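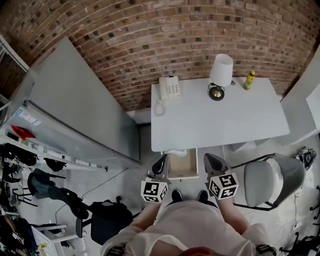
The desk by the brick wall, with the corded phone and the lamp.

To: Bestham Landline list
Subject: Re: Copper lines going away in Bestham

> Got the letter from Klinhom last month. It says our copper line
> ends in August and the phone has to plug into their box instead.
> Do I need a new phone? And what happens in a power cut?

You can keep the phone. Ours has been on the new service since spring and any push-button set should work. Old dial phones are hit or miss – ask before you agree to a date.

Power is the bigger problem. The box needs mains, so with no backup the line goes dead. Klinhom will send a battery if you ask, but it only ran 20 minutes over the hour when I tested it. I bought a bigger one from Plastirdale for $142 and it lasted most of an evening.

Two other things. If you have a medical alarm on the line, call the alarm company first. And check the first bill – mine had a $13 line rental charge that should have stopped. They took it off after one call.

The list archive has the wiring notes in message 1399.

Gidivow Road end of town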